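Is a tune-up worth paying for?

Every December the shop near me, Roststead, mails out a coupon for a computer "tune-up." My neighbor Delia Rivadeneira paid for one last year. I have my doubts.

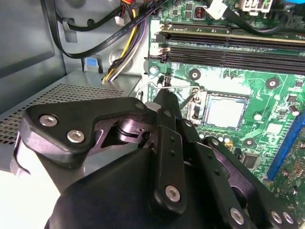
The price on Delia's receipt was $215. It listed 14 items, and I could make sense of 3. "System refresh" was on there twice. When she asked what it meant, the man at the counter told her it was "like an oil change." A computer has no oil.
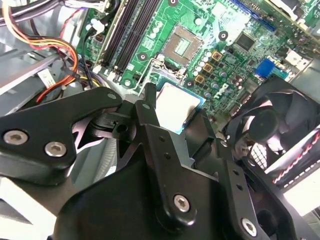

What bothers me is how the word gets used. A tune-up used to mean work on a part you could point to. The green motherboard inside a desktop is a part you can point to, and if someone swapped it I'd expect the receipt to say so. Delia's didn't name a single part. 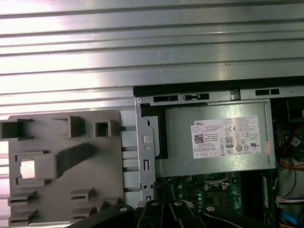 Inside a desktop, power supply toward the right.

Vicente Escobar swears his machine ran faster after his. Maybe. He also deleted 2 years of video that same evening, and I know which one I'd credit. 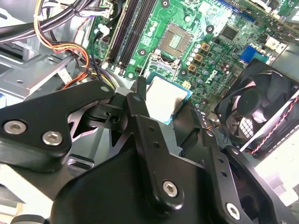 What I'd ask before paying

Which part are you touching? What did it do before, and what will it do after? Can I have that in writing? Delia plans to ask this time. She still has the coupon on her fridge.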